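Miment Hall, Unit 3: Reading a Tabletop

Grain first, opinions later. Find the arch where the lines bend, then follow them out to where they run straight.

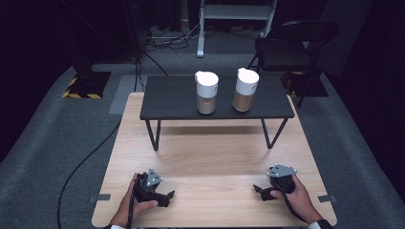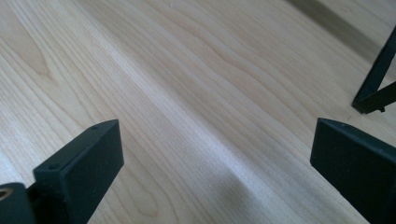
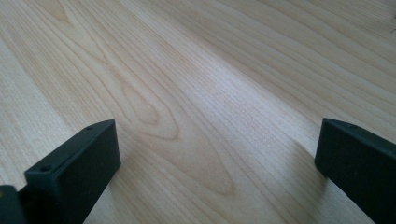
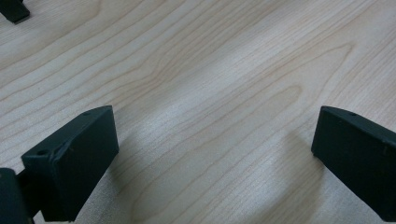 Pale wood, with grain lines only slightly darker than the rest.

Glare hides grain, so move your head before you move the lamp. Write "light wood" until you are sure -- "maple" costs marks if it comes from Wallner's catalog. Worksheet is on page 172. Bring it in March, with a pencil.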